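About us

Skostden is a small school for home cooking and baking in Tritstead. We started with one evening course in bread and 2 borrowed ovens. Today more than 300 people come to us each year, most of them from the town and the villages near to it.

The school was founded by Joni Laitinen, who learned to bake in his grandmother's kitchen and later worked many years in a hotel. He still teaches the rye bread course himself, every Sunday morning at nine. 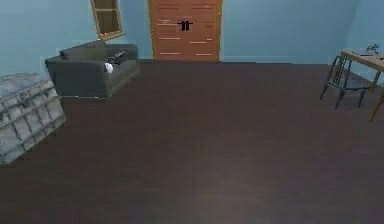
Double door and wooden floor.

Our courses are for adults who want to cook good food on normal days. We teach soups, bread, fish, preserves and simple cakes. A group has never more than 20 students, and the teacher has time for each of them. You do not need any experience. You need only an apron and comfortable shoes – the rest is included in the price.

In November we make the Prillero weeks, with dishes for the cold season. The recipes come from our students and their families, and we collect them in a book. The collection has now 1,000 recipes, and Mrs. Janssen in the office is typing the last of them.

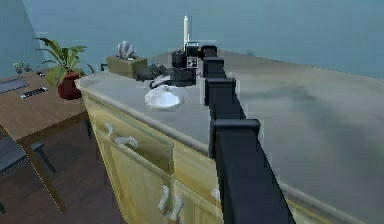
Kitchen cabinet and countertop.

We buy flour, eggs and vegetables from farms in the area when the season allows it. What is left after the course, the students take home with them. We also offer private evenings for companies and for families. Please write to us early, as the autumn evenings are full very soon. 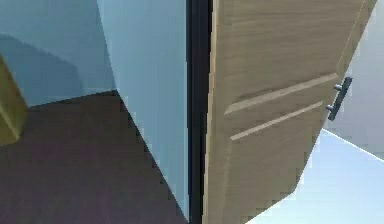

Can I change to another course after I have paid?
Please tell us one week before the course begins, and we will move your place to another date without extra cost.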